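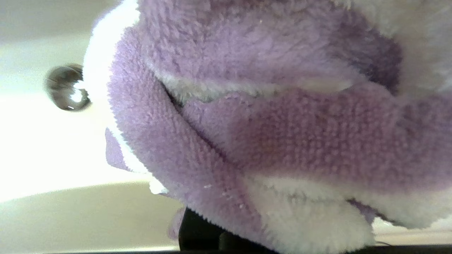

Lilac and white pile fabric, bunched, with white trim.

Household Soft Goods Collection: Folding and Storage Records
README and data card

Version note: this file was last revised on Oct 7, 2023. It replaces the shorter notes that accompanied the July release.

1. Summary

The Household Soft Goods Collection is a set of written and photographic records on the handling of thick, soft textile articles in the home. It covers throws, bath linens, robes, plush articles and padded covers, with attention to how they are folded, rolled, stacked and put away. The collection holds 1522 item records in 7 categories. It was assembled by Varnus with the Koltton textile care program, and is maintained by Varnus.

The collection was prepared for people who write care instructions, plan storage furniture or teach household textile skills. Earlier guides in this area dealt mainly with flat woven goods such as sheets and tea towels. Thick pile fabrics behave differently. They spring back, hold air between layers and take up far more shelf depth than their flat measurements suggest.

2. Contents

The release consists of the following parts.

items.csv - one row for each article, with category, main colours, pile type, trim and flat measurements in centimetres.
folds.csv - one row for each recorded fold or roll, linked to the article by its item number.
storage.csv - shelf, basket or drawer used, with inside dimensions and the number of articles held.
images - still photographs of articles, both laid out and bunched.
glossary.txt - terms used by the recorders, with notes on regional wording.
CHANGES.txt - corrections made after each release.

All text files are encoded in UTF-8. Measurements are metric throughout. Blank cells mean that a value was not recorded; a zero is a true zero.

3. Categories

Articles are placed in one category only, according to main use.

Throws and small blankets
Bath towels and bath sheets
Robes and other loose garments
Plush articles
Cushion and chair covers
Mats
Other soft goods

Where the use of an article could not be settled from the record, it was placed in the last category. Recorders were asked not to guess. An article that is bunched or folded over on itself can be difficult to assign from a photograph alone, and the category field should be read together with the record notes.

4. Description of fields

pile_type takes one of the values fleece, looped, cut, mixed or unknown. Fleece and looped pile are easily confused in still photographs, as a fleece with a nubby face can show small loops very like those of terry. The value mixed is used only where the recorder handled the article and confirmed two kinds of pile. It is not used as a substitute for unknown.

main_colour and second_colour use plain colour words. Pale purples are entered as lilac or lavender according to the recorder's own judgement, and the two should be treated as equivalent in any search. White trim is entered under the trim field and is repeated under second_colour where it forms a large part of the visible surface.

trim takes the values none, band, border or unknown. A band crosses the body of the article. A border follows its outside edge. On a bunched article, a border may be folded inward and look very much like a band, and users are advised to check a second photograph where one is provided.

flat_length and flat_width are taken with the article spread on a table and smoothed by hand without stretching.

state takes the values flat, folded, rolled, bunched or hung.

recovery is the height regained by a folded stack after a light weight has been removed, measured after 100 seconds. It is given in millimetres.

5. Recording procedure

Recorders worked in pairs in the Mercado storage room, a furnished space with open shelving, a linen cupboard and two deep drawers. Each article was first recorded in the state in which it came out of the bin. It was then shaken out, spread, measured and folded by the method named in the worksheet. The finished fold was placed on the shelf and the stack height noted.

Three folding methods were used across the collection. In the half fold, the article is doubled along its length and then across its width until it fits the shelf. In the third fold, the two long sides are brought to the centre before the article is folded from the ends. In the roll, the article is doubled once and rolled from the short end, with any trim kept to the outside. Recorders could mark a method as unsuitable, and did so most often for the half fold on thick plush articles, where the corners would not stay down.

Articles were not laundered between recordings unless they had been soiled in handling. Repeated folding flattens some piles along the crease line. The order in which methods were tried is therefore included in folds.csv under the field sequence.

6. Photographs

Photographs were taken both close to the fabric and from a standing distance. Close views are useful for pile, creases and the joining of trim to body fabric. They are less useful for judging the size or shape of an article, and no measurement in the data was derived from them.

Bright white pile may lose surface detail under strong light. Shaded folds in coloured fabric will often look deeper in tone than the same fabric lying open. Colour fields were completed from the article itself and should be preferred over any value sampled from a photograph.

7. Suggested uses

The collection is suited to the preparation of folding guides, the planning of shelf depths, the comparison of storage methods and classroom work on textile terms. The stack heights and recovery values may be of particular help to designers of linen cupboards - standard shelf spacing was found to be tight for folded robes and for most padded covers.

It is not suited to claims about durability, fibre content or safety. Labels were often missing or illegible, and fibre content was left out of the release for that reason.

8. Known limitations

Bath linens make up the largest category and chair covers the smallest. Dark colours are under-represented. Very large articles, including full-size bed quilts, were excluded because they could not be spread on the measuring table.

Terms vary between recorders. The words throw and small blanket were used interchangeably in the first part of the work, and the glossary should be consulted before the two are separated. Eleven rows in storage.csv refer to a basket that was later replaced by one of a different depth; these are flagged in the notes column.

9. Access and terms

The files are available on request from Varnus for teaching, research and non-commercial publication. Users are asked to cite the collection by its full title and to state the version used. Commercial users should apply for a separate licence through Proron, which handles permissions for the collection.

Requests for printed copies of the glossary are limited to 2000 sheets in a year, across all requesters.

10. Corrections

Reports of errors should give the item number, the file name and the field concerned. Where a correction affects category or measurements, the earlier value is kept in CHANGES.txt beside the new one. Item numbers are never reused, and withdrawn records keep their place in the sequence with the status withdrawn.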